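Kitchen tips I brought home from a robot open day

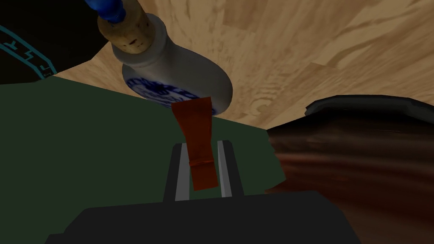 One of the simulator views from the demo: gripper, corked bottle, orange strap.

I went to the Nolport open day in December mostly for the free coffee, and I came home with a page of notes about my own kitchen! They had a big screen running Cemeck, the software where the arm practices on make-believe bottles and bowls before anyone lets it near real ones. I stood there for a good 70 minutes (my feet were killing me).

Give your fingers room. The demo guide kept talking about clearance on both sides of whatever you want to grab. My oil bottles were jammed in so tight I had to pull two to get one. I took three out of the row and moved them up a shelf.

Put a strap on awkward bottles. I cut an old belt into strips and tied one around the neck of my big vinegar jug. Tie it snug and test it over the sink first, with your other hand underneath. I still wouldn't swing a full jug around by it.

Store corked bottles where you can see the cork. Mine dry out and crumble if I forget them, so now they're at eye level, next to the salt.

Slow down for the last inch. The guide told us one exercise had been run 989 times, and most of the drops came right at the set-down. Same with me and glass lids, ha.

Use a mat under slick pots. I bought a plain rubber one at Vávra on the way back through Taltstead and trimmed it with kitchen scissors. It holds my heavy bowl nicely while I stir one-handed.

Next up is the spice drawer, which is a disaster.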